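4.2 Collection of the garment episodes

Demonstrations were recorded with the Sindden hand-held gripper on a wooden tabletop. Two operators, Berisha and Powell, collected 96 episodes, of which 85 were kept for training. An episode was dropped if tracking was lost for more than 8 frames in a row.
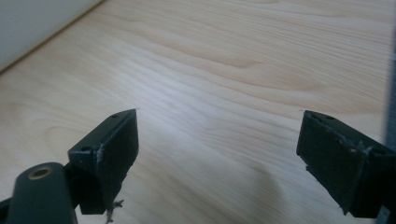
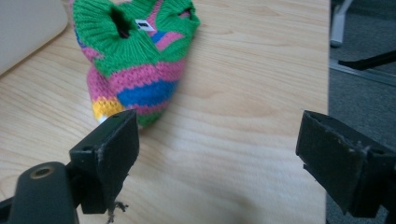 Figure 7. Views from the gripper camera, both with the fingers apart. First: tabletop only. Second: a striped knit sweater beyond the fingers.

Finger opening was estimated from the same video stream, with no encoder on the hand. The estimator fits the inner edge of each finger and converts the gap to millimeters with a calibration made before each session. Pale wood gives good contrast against the dark fingers, but the frayed thread under the left one gave the edge detector a second contour. We masked the region below each pad in all episodes, and the mean opening error fell by nearly half. The mask was left unchanged for the tests in Section 5.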